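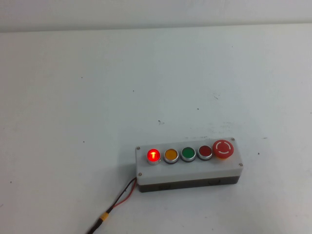

Push-button stations back on the bench at Brovon repair shop

Old control boxes are getting a second life at Brovon, the small repair shop behind the Caron building. The shop started taking in push-button stations in October – the plain kind, gray-white lid, darker gray base, a screw at each corner – and says the shelf is already full.

Faith Muli runs the bench. "People throw out the whole box over one sticky button," she said. "Lid comes off, you clean it, you test it, you put it back. Done before lunch."

So far 11 stations have gone back to their owners. Most came from garages and small workshops, two from a bakery. Another five are waiting on parts from Ralleo, the supplier, which has been slow to answer calls.

The work gets done on a white table against the wall. Not a spotless one, it has its specks and scuffs. Muli likes it that way, or at least likes the white. A dropped screw shows up right away, she said, and the old bench was dark brown and ate them.

Cost is the draw. Ilango Murthy, who keeps a woodshop across town, was quoted $787 to have a new station bought and wired in. He brought the old one to Brovon instead and paid for cleaning plus a new contact. He would not say how much – "a lot less" was all we got.

Not every box can be saved. Cracked bases are turned away, and so is anything that has been sitting in water. Jiahui Yin handles the front desk and asks owners to have the station disconnected by an electrician before they bring it in. Label the wires too, she said, and write down wich button does what. A phone picture of the inside helps.

Drop-off is mornings only, 8 to 11, side door. Evening hours are being talked about but nothing is set yet. Shop will be closed the last week of the month for for inventory.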